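Gradton Tenants' Association
Minutes, December 21, 2024

Present: Elsie Oakley (chair), Keith Sugden, Ignacio Olmedo, Şükran Sezer (minutes). Apologies from Odair Figueiredo.

1. Trash collection
Drelach want to cut pickups to one a week from January and say the building will save $340. Keith asked how, as the contract price is the same on both quotes. Elsie had put this to them twice and got a brochure. Ignacio doubted the saving exists.
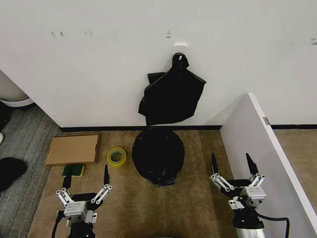 Şükran pointed out that Drelach also promised fewer missed pickups last year – there were 3 in the fall alone. Agreed not to sign until the figure is shown in writing. Elsie to write to them.

2. Front door
Staniforth quoted $500 for a new closer. Keith thinks the old one needs a screw tightened and will look at it first. Ignacio noted that he said so at the last meeting.

3. Newsletter
Odair sent a note asking for 45 printed copies. Şükran was not convinced anyone reads them. Left until Odair can attend.

4. Any other business
Stairwell light still out on the second floor. Reported again.

Next meeting in January, date to be set by Elsie.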